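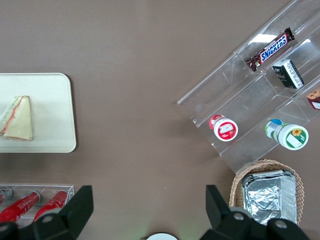
The last sandwich

Lingyun Meng had the kiosk at Pleleswood station from five in the morning until two, and after that it was Cheng's. They met for ten minutes in the middle of the day, over the counter, and most of what they knew about each other had been said in those ten minutes.

"There's one left," Cheng said, hanging up his coat.

"The man from the Tellau train hasn't come."

"Then he isn't coming. Eat it."

She looked at the sandwich on the cream tray. She had made the whole batch before the first train, cut them corner to corner, and sold them by the wedge. A wedge was the right size for somebody with four minutes on the platform.

The man from the Tellau train bought a wedge and a Snickers every working day. He ate the sandwich standing up and put the chocolate in his jacket. He paid in coins, always the exact amount, and he said "Thanks, love" without looking at her. She had served him since May and didn't know his name.

"He might be on the next one," she said.

"The next one goes through to Tostum. It doesn't stop."

"It stops if there's a signal."

Cheng wiped the brown counter in long strokes, going around the tray and the clear stand. He was tidy in a way she was not. He liked the chocolate bars facing the customer and lying straight, and each afternoon he went over every shelf of the stand and fixed what she had done in the morning. Neither of them mentioned it.

She did the till. It came to 100 dollars over the float, plus some change, which was poor for the eighteenth. She wrote the date at the top of the sheet, 18th October, and the total underneath, and initialled it. Then she washed the bread knife and dried it and put it in the drawer.

"How's your mum?" Cheng asked.

"Same. She had the neighbour in yesterday. They watched the bowls."

"That's good."

"She thought the neighbour was her sister, but they got on."

He nodded and folded the cloth over the tap.

They heard the Tostum train before they saw it. It was the long one, and it came in slower than usual. The signal at the end of the platform was red. The carriages went past the window one after another and then they stopped. The doors stayed shut.

Lingyun came around to the front of the kiosk and stood on the yellow line. He was in the third carriage, in a seat on the aisle, wearing a dark suit and a tie. She had only ever seen him in the orange jacket. A woman beside him was holding his hand in both of hers. He was looking at the back of the seat in front.

She didn't wave. The signal changed and the train pulled out.

"Was he on it?" Cheng said.

"Yes."

"Well, he'll be back tomorrow."

"Maybe not tomorrow," she said.

She took a paper bag from the hook and put the sandwich in it for her mother, and rang it up at the staff price. Cheng reached across and straightened the Snickers. She got her bag and her umbrella from under the counter and went to catch the bus.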